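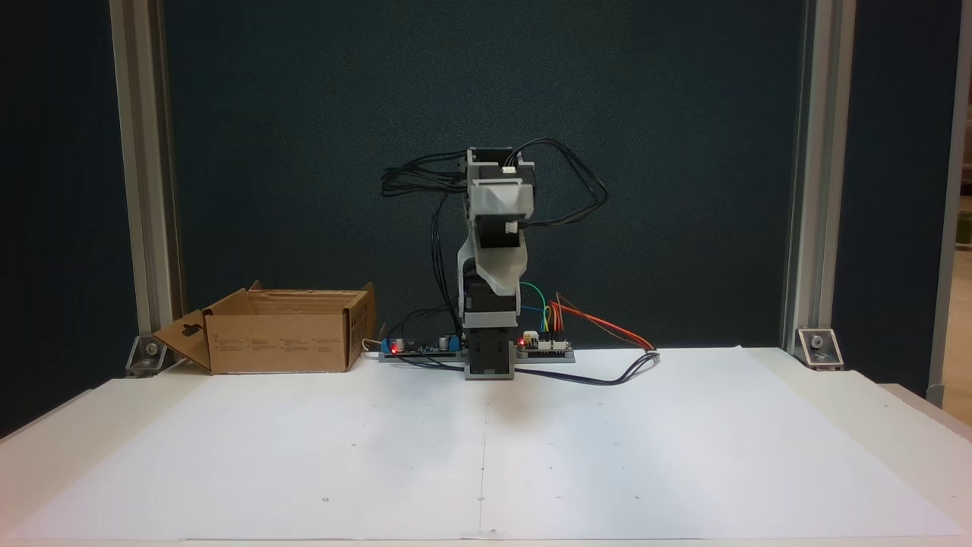
White paper over the tabletop, with an open cardboard box kept at the left.

Sketuneck Work Tables: Paper, Boxes and Small Parts
Frequently asked questions

What is on this page?
Questions we get about covering a white worktable with paper, keeping a cardboard box on it, and finding small things again afterwards. Questions about table frames and legs are on the Skornard page. Orders and returns have their own page too.

Why cover a white table at all?
White tops show pencil, glue and ink, and some of it stays. A sheet of paper takes the marks and gets replaced. You can also write on it, which is handy if you want to note where something was standing before you moved it.

What size of paper should I get?
Large enough to cover the part of the top you work on. It doesn't have to reach every edge. A single big sheet is better than several small ones, as the seams catch pencil points and small parts slide under them. If you have to join two sheets, put the seam toward the back.

Our Fröhlich sheets are item 3427. They are plain white on both sides and come in packs of 15 or 30, packed flat. We stopped selling the rolls. Rolled paper curls at the ends for days and people kept writing to us about it.

How do I hold the paper down?
Low-tack tape at the corners. Press it on with a fingertip and don't stretch it. If something heavy already stands on the table, you can run the paper up to it or tuck the edge under the base, and then you only need tape at the front corners.

Don't use spray adhesive. It leaves a film on the tabletop that picks up dust, and it takes a long time to get off.

Can the same sheet go back down after cleaning?
If it's flat and not torn, yes. Turn it over and use the other side. Once there's a crease across the middle we would throw it out. Small things tip over on a crease, and dice and cubes come to rest at an angle.
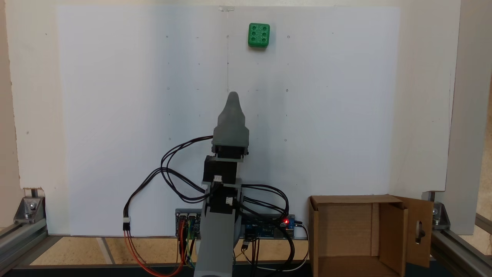
Henrik Sperling wrote to us that he keeps his sheet down for the whole month of August and draws a pencil line on it for everything that has a fixed place. By the end it is mostly gray, he says, but he never has to ask where the box goes. He also asked us to mention that a soft pencil smears onto sleeves. We agree on that one: use a hard pencil and don't press.

Why a cardboard box and not a plastic tray?
Either will do. Cardboard is light, it doesn't slide much on paper, and a cube dropped into it makes less noise. A plastic tray is better if anything you put in is damp or oily. Most people who write to us have a box lying around from a delivery and want to know if it's good enough. It usually is.

Should the flaps be open, folded back or cut off?
Leave them on. Folded back, they stay out of the way, and you can close the box at the end of the day. A box with its flaps cut off also goes soft at the top edge sooner. If one flap keeps springing up into your way, crease it firmly along the fold a couple of times, outward, or turn the box so that flap is at the back.

Retail boxes often have a hanger hole in one flap. It can be ignored. A small part might fall through if it's sitting on that flap, but nothing should be stored there anyway.

Where should the box go?
To the side, close enough to reach without leaning. Left or right depends on where the rest of your things are. What matters more is that the open side is clear. If cables hang over the top of the box, they get dragged about every time someone reaches in, and sooner or later something small is carried out with them.

We suggest putting the box down first, before the cables are run, and marking its corners on the paper.
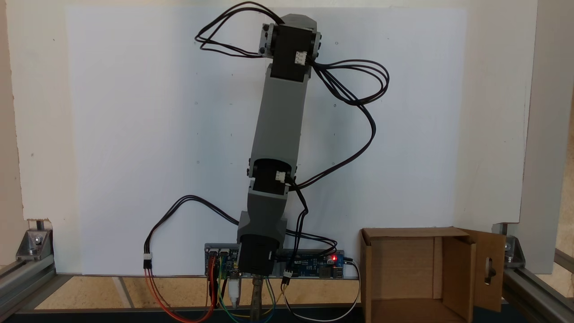
With the corners marked, anyone can put the box back after wiping the table. Four short pencil ticks are enough. Do the same for anything else that gets lifted often, and leave the rest alone, or the sheet turns into a map that only one person can read.

What about the cables on the table?
Keep them off the part of the paper where you put things down. Long cables can go around the back and down. Short jumper wires can't be hidden, so let them lie along the front or side of whatever they plug into and don't set a box on top of them. Tape over bare boards is a bad idea. Tape over a cable is fine on paper, though it will lift the surface of the sheet when you peel it.

Slack is a matter of taste. A cable to something that moves needs a loop, and it should be a loop that can swing without sweeping the tabletop.

I keep losing small cubes and dice. Is there a color that's easier to find?
On white paper, anything strong: green, red, dark blue. White and cream are the ones people lose. In a brown cardboard box we would stay away from brown, tan and natural wood. Green reads well against both the paper and the cardboard. We sell Arham cubes in green under item 2839, sold singly.

Do the dots on the cubes wear off?
Printed ones can. Sunken dots last longer, but they collect dust and need a dry toothbrush now and then.

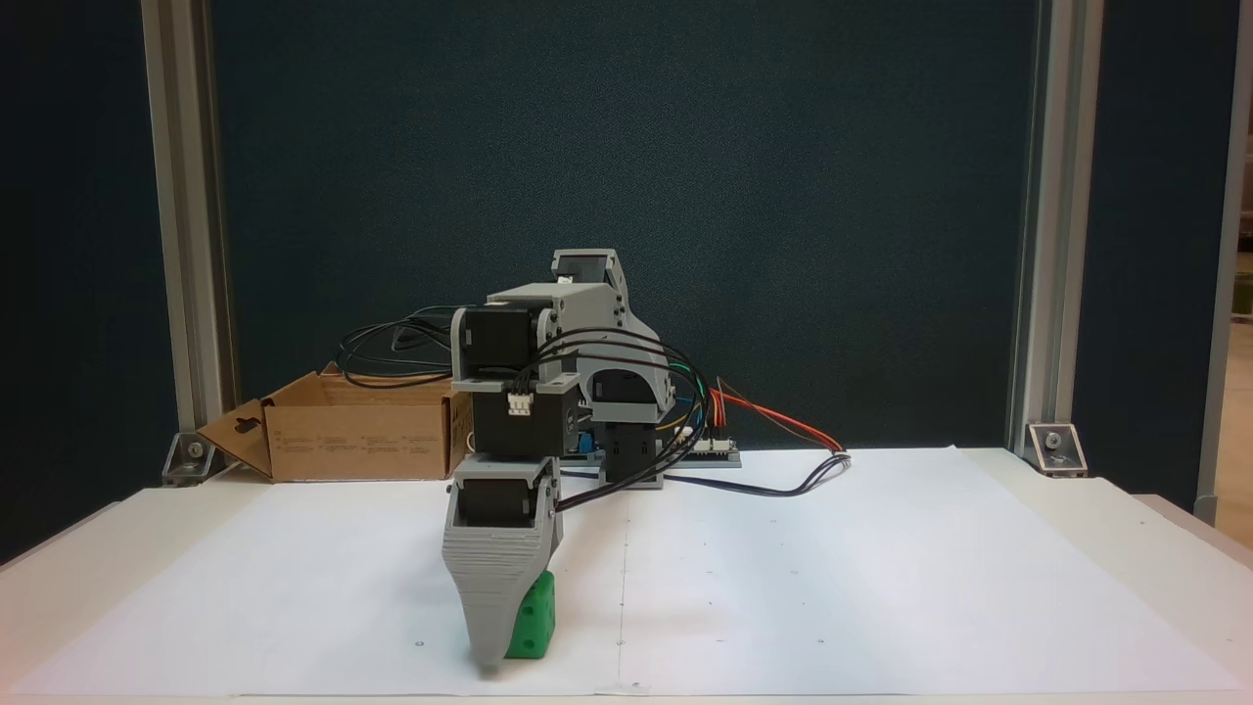 How often should I change the paper?
Change it when the marks on it start to confuse you, or when it tears. On a table used every day we replace ours at the start of the month, and on the others we leave it until somebody complains.

Can I put the box away with everything in it?
You can, if you write on the outside what it holds. Use the plain side and leave the printed panel alone. Reinhold Rothe answers our mail and has asked that we add this: please do not send back parts in a taped-up box with no note inside. He can't tell which order they belong to.

Does the paper yellow?
Near a window it will, on the exposed side. Keep the spare sheets flat in their pack with the lid on.

Is there a version with a printed grid?
No. We tried one. The lines were too strong and people's own pencil marks got lost in them. A ruler and a few light dots do the same job, and you can space them the way you want.

Do you sell the boxes separately?
We don't.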